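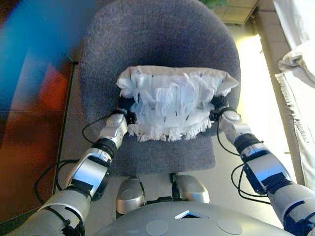 Both grippers on the mop-like bundle at the Tander open day. Photo: Melahat Eren

I went along to the Tander open day in Fadwood expecting leaflets and a biscuit, and ended up standing by an office chair for most of the afternoon watching a robot get to grips with a mop head! It has two silver arms and a small black clamp on the end of each, and it holds the thing from both sides, a bit like me with a fitted sheet.

Mamta Thakur, who was running the demonstration, told me that cloth is the hard bit. A box stays the same shape when you pick it up, but a mop head flops about and all those fringes go wherever they like. Her team has logged 1,531 tries with cloths and mop heads so far (she had the figure ready, I think she gets asked a lot) and the tidy-up work is due to carry on into January.

We were let in 20 at a time, with masks on and the doors open, so keep your coat on if you go. Each demonstration is short and you can ask whatever you want. A lad near me wanted to know if it could do his bedroom. Mamta said to try her again next year.

Muammer Keskin was on the desk and reckoned over 500 people had put their names down for a slot, which is good going for December 2020. I asked him what the robot costs and got a very polite smile.

There are still a few places left for the last session. It's free, it lasts 90 minutes, and you book through the Tander front desk. Parking is round the back, next to Başaran, and the side door is the one you want.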